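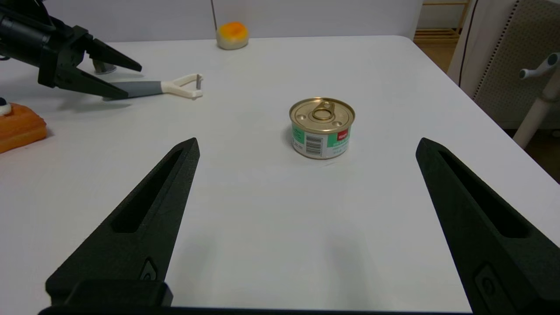
Leszek Grabowska wrote to me after the last post and said I was testing the fingers on the wrong things. Foam blocks tell you whether the motor closes, he said, and you already know the motor closes. Try a tin, try something with a handle, try something soft, and then tell people which set to buy.

Fair enough. I had done most of the last round with foam blocks, mainly as I had a bag of them. So I put them away and spent the past couple of weeks with a small tin with a ring-pull lid, a peeler sort of thing with a grey handle, and toy food. The tin took up most of the time.

For anyone new, the bench has two arms with a gripper on each and a camera down at the wrist. The arms are Dornville, bought second-hand in July. The controller is a Stosetti, the older one with the noisy fan. The fingers I have been trying are the long Fasia ones, with the slot down the length and the narrow tip. Before those I used the short flat ones that came with the arms.

The short fingers first. They are fine on a tin. You come down from above, close, and the flats sit against the sides and hold. I ran the same pick 30 times with the tin in the same place and lost it once, and that was my fault for bumping the table. Move the tin a bit to one side and they get worse quickly. There is very little room between the flats when they are open, so being slightly out means one finger lands on the lid. The arm doesn't know that and carries on pushing. I have one tin with a dent in the rim now.

The Fasia fingers open wider and the tips are narrow, so you can be further out and still get either side. From the wrist camera you also see far more of what you are reaching for. With the short set the fingers and the mount took up a big part of the picture and the last bit of the approach was guesswork. With the long ones there is a proper gap to look through, and I can line up the tin in it by eye.

The problem is holding on. A pointed finger on a round tin touches in a very small area, and if the two tips are not level the tin turns as you lift. On the first evening I dropped it 5 times out of 20. I put thin rubber tape on the inside of the tips and it got better, but the tape creeps. By the end of a session it has moved towards the end of the finger and needs pressing back.

Going lower helped more than the tape did. I had been closing with the very ends of the tips, as if I was picking up a pin. If you let the fingers go well down past the lid and then close, the wider part of the finger does the work. Obvious now. It means the height matters, and the height was wrong on the right arm, which took me a whole Friday to find. The Stosetti stores an offset for tool length and I had only changed it on the left.

While I'm on the controller, the closing force setting goes up to a number with no unit on it. I left it in the middle. Hafþór Hjaltadóttir tells me the newer firmware shows the motor current as well, so at least you would have something to compare between days. I haven't updated. The last update lost my saved positions and I am not in a hurry to do that again.

The peeler was where the long fingers clearly won. The handle lies close to the table, and the short fingers could not get under the curve of it without scraping. The narrow tips go either side of the handle and pick it up nearly every time. It does swing if you hold it too near one end. I tried handing it from one arm to the other and got it to work, slowly, with both arms at the lowest speed. The second gripper has to come in from the side and there is one point where the wrist cameras each see mostly the other hand. I ended up storing that part as fixed positions and not looking at the cameras at all.

Toy food was a mixed bag. The soft pieces squash and hold well with anything. The harder round ones shoot out from between pointed tips like a wet bar of soap. Short flat fingers are better for those, and the tape makes no difference that I could see.

I also tried the camera in two places. Elsa Pesonen – no relation to the Pesonen bracket, I did ask – suggested moving it back along the wrist and tilting it down more. The further back it goes the more of the fingers you see, and the smaller the tin gets. I left it where both tips are in view and the table beyond them is too. The Pesonen bracket has a hinge with a single screw and it slips if a cable pulls on it. Two turns of tape round the cable, fixed further up the arm, stopped that. A second screw hole would be better.

In case anyone wants the numbers, the log says 1,541 closes on the Fasia set so far, both arms together. There is some wear at the very ends of the tips on the right hand, nothing that affects the grip yet. The screws at the base needed tightening twice. I have put a drop of thread lock on them and they have stayed put, though it has not been long.

Would I buy them again? For mixed objects, yes. If all you pick up is tins and boxes from a known spot, keep the short ones and spend the money on a better camera bracket. Swapping between them takes a few minutes with a small hex key, then you have to change the tool length in the controller. On both arms.

Kaisu Suominen has offered to lend me a pair with a flat section below the point, which sounds like the thing I have been trying to make with tape. I will run the same tin and the same peeler with those and put the results up. Thaís Vasconcelos asked in the comments about suction. I don't have a pump here, and I don't think the neighbours would thank me for one, so that will have to be somebody else's post.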